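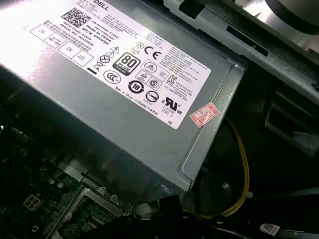

A Dell power supply in an open desktop chassis, from the wrist camera on the Rinell team's arm.

The Rinell student team has until November to get a robot arm to strip a desktop computer without damaging the board. Lachlan Ruddock, who writes the vision code, said the power supply is the hardest part to locate.

"The label is flat and white, and the casing is bare metal," he said. "Under the bench lights you get glare on one end and lose the edge."

The team trained its detector on 2,928 frames. Ruddock said roughly 1,000 were thrown out and reshot at a steeper angle.

Dragica Yordanov handles motion planning. Her concern is cables. "The arm can pull a power supply fine. If a connector is still seated, it pulls the board too," she said. The planner now stops 15 mm short of any cable it detects and asks for a new view.

Each run at the Moulin event is limited to three attempts. Yordanov said the team has not yet settled on a grip for the folded lip at the end of the casing.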